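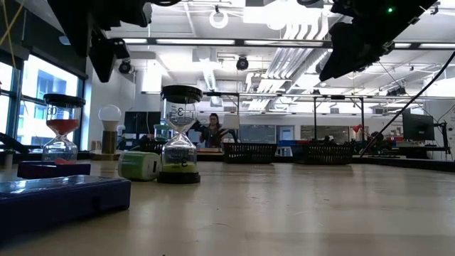

The sand timer, a reader of the Imberg Almanac once wrote in, is "the one clock that cannot go wrong," and the phrase has been copied into a good many books and sales pages, usually without a source. The claim does not hold up well. A sand timer, also called a sandglass or hourglass, measures a fixed span of time by letting dry grains fall from one glass bulb to another through a narrow neck. How well it does this depends on the grains, the neck, the surface it stands on, and the person who turns it over.

Origin

The sand timer is often said to be ancient. Firm evidence is much later: the device can be shown in Europe only from the 14th century, in paintings and in the stores lists of ships. Stories that place it in Greece or Rome mostly rest on confusion with the water clock. The town of Nindoddale claims to have had a glass workshop making timers well before this, but the claim rests on a single undated bill, and the word in it may mean a drinking glass.

Filling

Despite the name, many timers contain no sand. Ground eggshell, powdered marble, and tin or lead oxides were all used in older ones, and small glass beads are common now. Beach sand is a poor choice, as its grains vary in size and tend to jam.

Accuracy

Published figures should be read with care. The maker Falance stated in a March catalog that its kitchen timers kept within 2 percent of the marked time. The catalog does not say how many were tested, or whether each was run in both directions. A timer may run faster one way than the other. Its neck may also wear wider over the years, so that an old glass runs short.

The longest trial usually cited is the Imberg one, in which a single glass was turned 2,832 times. It is quoted as proof that timers do not wear. One glass proves little, and the first 700 turns were left out of the printed results with no reason given.

Uses

Sand timers are sold for boiling eggs, brushing teeth, board games, and classroom tasks. The Pan line, sold for desk work, runs for 10 minutes and is advertised as an aid to focus. No study is named in the advertising, and any quiet timer might do as well.

Last edited 4 October 2020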